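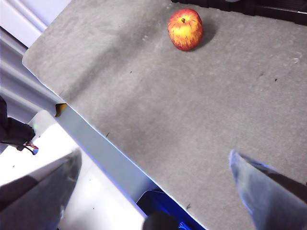 Papers > Food and Home > Eating Habits > Section 3

Filed under: Fruit & Veg, Everyday Choices

3. What people call a "red" apple

Figure 1. One of our two-colour apples, stem up, on the grey felt-like tabletop.

I went into this part of the study thinking it would be the easy bit. You put an apple on a table, you ask someone what colour it is, you write the answer down and you move on to the next one. Well, no! The apple in Figure 1 is a good case. The skin is golden yellow and bright red together, more yellow on the upper left by the stem, with the red coming in as streaks and flecks that get thicker lower down and to the right. Is that a red apple? Plenty of our visitors in Briltside said yes straight off, and plenty of others (often from the same household) looked at me as if I'd asked a trick question.

We collected 1,091 answers in all, over 21 sessions, the first of them in January. Each visitor saw five apples, one at a time, and could use any words they liked. I was firm about that. The earlier Gokance survey gave people a fixed list of colour names, and I've always felt a list like that does half the answering for you.

3.1 The table

I fussed over the surface more than I'd planned to. A shiny top throws light back up under the fruit, and a coloured one makes people compare. A matt grey covering seemed the safest bet, and I still think so, though it does pick up scuffs and smudges and I gave up trying to keep it spotless. The apple had a soft shadow to one side, and we left the lamp where it was for the whole of a session so the shadow wouldn't wander.

3.2 Which way up

Stem up, always. We did try two sessions with the fruit on its side and the answers went all over the place, so those are left out of the totals and kept in the Vorow appendix for anyone who's curious. Streaky apples are the worst for this, as you can turn one a little and have what looks like a different fruit. My own guess is that people settle on whatever they see near the stem and then talk themselves round, but the Jansen scoring sheet has no box for changing your mind, and I wish I'd added one before we started.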